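Kondenico Ice Cream Maker – Set-Up Guide, Part 3: Your First Batch
4 min read
Print this page | E-mail this page

By now you've got the Kondenico out of its box, you've found a spot for it on the counter, and (I hope!) you've had the bowl in the freezer overnight. If you skipped straight to this part because you want ice cream today, I understand completely, but go back and do the bowl. I'll wait.

I wrote this section for the summer customers, who mostly want one good tub of vanilla before they start getting ideas. So vanilla it is. The fruit versions and the chocolate one come in Part 4, and there's a lemon sorbet from Agathe Perrin in there that I make far too often.

What you need

Everything for the base is at any grocery store:

2 cups heavy cream
1 cup whole milk
3/4 cup sugar
4 egg yolks
2 teaspoons vanilla extract
A good pinch of salt

You'll also want a medium saucepan, a whisk, a fine strainer, a bowl with a lid, and a kitchen thermometer if you have one. I made custard for years without a thermometer and mostly got away with it, but it does take the worry out of step 5.

Making the base

1. Put the milk, the salt and half the sugar in the saucepan, along with one cup of the cream. Keep the other cup of cream in the refrigerator for later.

2. Warm it over medium heat, stirring now and then, until you see steam and little bubbles around the edge. Don't let it boil.

3. While that's heating, whisk the yolks with the rest of the sugar in the bowl. You want them pale and a bit thick. It takes a couple of minutes by hand and your arm will notice.

4. Pour the hot milk into the yolks very slowly, whisking the whole time. Start with a trickle! Once half of it is in, you can relax and pour a little faster.

5. Tip everything back into the saucepan and cook over low heat, stirring, until it coats the back of a spoon. With a thermometer, you're looking for 170 to 175°F.

6. Take it off the heat, pour it through the strainer into a clean bowl, and stir in the cold cream and the vanilla.

CAUTION: Never pour hot or warm custard into the freezer bowl. It thaws the lining in no time and you'll end up with a lukewarm milkshake – and then another day of waiting while the bowl freezes again.

7. Set the bowl of custard in a bigger bowl of ice water and stir until it's cool, then put the lid on and refrigerate it for at least 4 hours. Overnight is better. The flavor settles down and the texture comes out smoother.

NOTE: If your custard has gone a bit grainy, strain it again while it's still warm. If it has turned into scrambled eggs, I'm sorry, that one goes in the trash. It's happened to me with guests in the next room.
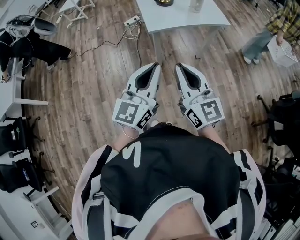

Churning

Have your mix-ins and your storage tub ready before you touch the freezer, and I'd put the tub in to chill as well. Things move quickly from this point.

1. Fit the paddle into the lid and check that it turns freely.

2. Take the bowl out of the freezer and set it on the base. Turn it gently until you feel it drop into place. Use a dry towel to hold it, please, because damp fingers stick to it and it hurts.

3. Put the lid and paddle on, then press Start. The paddle must be moving before the custard goes in. (Stellan Eide, who tested the first draft of this guide for me, did it the other way around and froze his paddle solid to the wall. We now have this sentence.)

4. Pour the cold custard in through the opening in the lid. Stop a good inch below the rim. It grows as it churns, and it will climb out if you're greedy.

5. Let it run for 20 to 25 minutes. For the first ten, it looks like nothing is happening at all. Leave it be.

6. Add chopped nuts, chocolate or cookie pieces in the last 3 minutes, a spoonful at a time. Keep the pieces smaller than a pea or the paddle will complain.

7. When it looks like soft serve and starts to mound up around the paddle, press Stop and unplug the machine.

CAUTION: Always unplug before you put a spoon or your hand anywhere near the paddle. And use a wooden or silicone spoon in the bowl. Metal scratches the lining, and a scratched lining isn't covered by the warranty.

NOTE: A clicking sound near the end is normal. The paddle reverses when the mixture gets stiff. If it clicks in the first few minutes, the custard is freezing to the wall, so stop, scrape down the sides and start again.

Hardening and storing

You can eat it right away, and at my house a fair amount disappears at this stage. For proper scoops, pack it into the cold tub, press a piece of parchment onto the surface, and freeze for 4 hours. Let it stand on the counter for five minutes before serving.

Homemade ice cream doesn't have the stabilizers that store-bought does, so it's at its best in the first week. After that you get ice crystals. Rodica Iordache swears by a spoonful of corn syrup in the base to hold them off, and I have to admit her pistachio keeps beautifully.

Cleaning up

Let the bowl come to room temperature before you wash it. Warm water, a drop of dish soap, a soft cloth. No dishwasher for the bowl, ever, though the lid and paddle can go on the top rack. Dry the bowl really well before it goes back in the freezer, or you'll have a layer of frost in the bottom next time.

Wipe the motor base with a damp cloth and keep it away from the sink.

Next: Part 4, Fruit, Chocolate and Sorbets

Last updated June 24, 2021

Contact us | © Kondenico Kitchen | Back to top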